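July 21, 2022

Plutska gets her Sunday best

I've been putting off writing this one for a while, mostly for the reason that I kept hoping I'd have a nicer story to tell. But the arm is back on its bench, the fingers are on straight, and my coffee is still warm, so let's get on with it.

Those of you who have been reading since September will remember Plutska, the small robot arm that Widad Bataineh and I look after in the back half of the Nurneck workshop (Widad named her, and I've never been told what it means). She picks things up and puts them down, and she does it all day without a word of complaint, right up until she starts to miss. Last week she was missing a lot. She'd come down a hair to one side and nudge the part along in front of her, like a cat with a pen.

My first thought was the wrist camera, as it always is. I had the lens out and wiped before I'd even looked at anything else, and of course it made no difference at all. Widad was kind enough to wait until I'd finished before she asked when we had last changed the finger screws. I went and got the notebook. We check them every 1,000 cycles, or we say we do, and the last entry was 231 cycles past that. Not terrible! But one screw on the left finger turned under my thumb with no tool at all, and that's a feeling I don't care for.

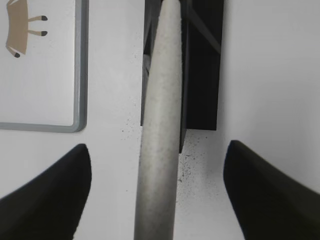
So off they both came. I cleaned the seats with a dry rag, put in new screws with a dab of thread locker, and snugged them up a little at a time, left and right, left and right, the way Veikko Tuominen taught me back when we were both at Kettunen. He used to say a gripper should close like a good cupboard door. I still think of him every time I have the small wrench in my hand.

After that it was the slow part - closing the fingers on a gauge pin, reading the offset, nudging it, closing them again. It took me 3 tries and almost the whole afternoon. I also finally gave the cable at the elbow a new tie, which has been on my list since the spring.

Next up is the feeder from Firnuton, and I already know I'm going to need a bigger rag.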